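The patience of a stock pouch

By mid-afternoon at Naltis, a converted seed warehouse on the Narkley side of Drerndale, the talk has turned to wrists. Asmaa Abdel Hamid has a sore one. So does Hussam Harb, who blames cricket.

Their job is to show a robot how to handle groceries, which they do with grippers held in the hand, squeezing and lifting and putting down again while everything is recorded. The target for the day is 70 good demonstrations. A good one is smooth, unhurried and dull to watch. Abdel Hamid was a pastry cook for years and says the pay is better here, though the smell is worse. 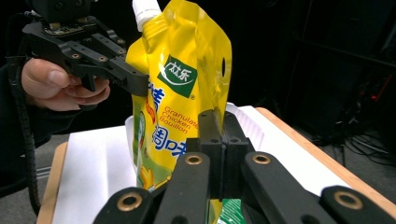
Soft packets are the trouble. A tin stays the shape it was this morning, but a bag sags, creases and leans, and a person corrects for all that without noticing. The robot has to be shown the correcting as well. Hường Kim, who sorts the recordings, threw out 52 from one batch in August on the grounds that the demonstrators had been showing off.

"You get people who do a little flourish at the end," she says. "Then the robot does a little flourish at the end."

Upstairs they tried remote control first, with a headset and a pair of levers. Ayman Younis managed it beautifully for twenty minutes and then had to lie down. Holding the tool yourself is quicker, and you can drink tea between goes.

Harb picks his gripper up again and flexes his fingers. He has eleven to do before he can go home, and Kim has already rejected one for sighing.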